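Ginadeck
Home - Rooms - Gallery - Bits and bobs

Pale wood, close up

Posted 17 Jan 2024

I've been meaning to put this gallery up for ages, and now that the evenings are long and there's nothing to paint I've finally got round to it. If you've read the other pages you'll know I have a bit of a thing about wood. I don't mean posh wood, or antiques, or anything you'd have to insure. I mean the plain pale stuff that ends up as shelves and tops and boards in ordinary rooms, the sort you put your tea down on for years without once having a proper look at it.

We had plenty of time to look at it at the end of last year. The back room at Arberg (that's what we call the house, after the name on the gate, which was there when we moved in and which we've never been able to explain to the postman) had been a dumping ground since the summer. Everything that used to live on a flat surface was in a box, and every flat surface was under a box. When the boxes finally went up to the loft I wandered about with a cloth for the whole afternoon, stroking things. My other half thought I'd gone a bit funny. Maybe I had!

So it's a small gallery, just the two pictures, and they're both of wood with nothing much on it. Click to make them bigger if your connection is up to it. Mine isn't, so I've kept the files small.

1. The wavy bit

My favourite patch of the lot. Most of the grain runs along nicely, thin tan lines one after another, and then it rises up into a soft hump and drops back down again, with the same curve repeated underneath like ripples on sand. There's a tiny dark speck up towards the corner too, and I've grown rather fond of that. The honey-coloured panel next to it makes the pale wood look even paler.
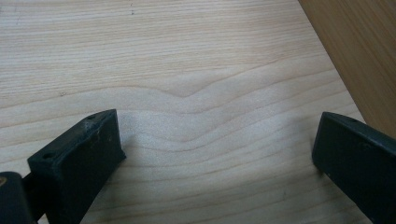

What I do to it (very little)

A few people have asked how we look after the pale wood, so I'll answer it in one go and then I can just send you all to this page. Dust it with a dry cloth. If it needs more than that, wring a second cloth out in warm water until you think it's dry, and then wring it again. Go along the grain. I was told to do that years ago by a man in a paint shop and I've done it ever since, although I couldn't swear to you that it makes the slightest difference on a finished top.

Marks are another matter. I've tried most things over the years, and the one I keep coming back to is a little tin of Fendosent, which smells of oranges and goes on with an old sock. Don't leave it sitting. I did that once on a shelf, went off to answer the phone, and came back to a sticky patch that picked up every crumb in the house until February. Two thin coats, buffed in between, with 40 minutes before the second one if you can bear to wait. I usually can't.

Smudges I mostly leave alone. They come back by teatime anyway, and I'd sooner have a room I can put my elbows in than one I have to tiptoe round.

2. The pale board

More of the same light wood, and a good wide stretch of it in the middle with nothing standing there. I like it bare. I know perfectly well it won't stay that way once I start hunting for somewhere to put the post.

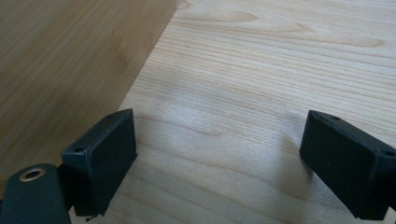 The big question now is what goes back in the room and what doesn't. I've been strict so far, by my standards. The lamp can come back, and the radio, and the blue bowl if I can find which box it went into (I wrote "misc" on nearly all of them, very helpful). The letter rack is on probation. The Seok jug, which I bought at a car boot sale purely for the name stamped on the bottom, is going on the windowsill where it can't leave a ring on anything.

I've also been warned off buying any more trays. I had 227 pounds put by for the room and a fair chunk of it was heading towards trays, until it was pointed out to me that if I love the wood so much I might like to stop covering it up. Fair enough. I've spent it on a decent pair of curtains instead, lined ones, and I'm hoping they'll be kinder to the colour when the sun comes round. Pale wood does tend to go yellower over the years if it gets a lot of light - our old bookcase had a perfect ghost of a picture frame on top of it when we moved things.

If you've got a nice bit of grain at home, do send me a picture and I'll start a page for them. Knots, waves, odd little specks, I'm not fussy! The address is on the contact page.

Back to Gallery - Back to Rooms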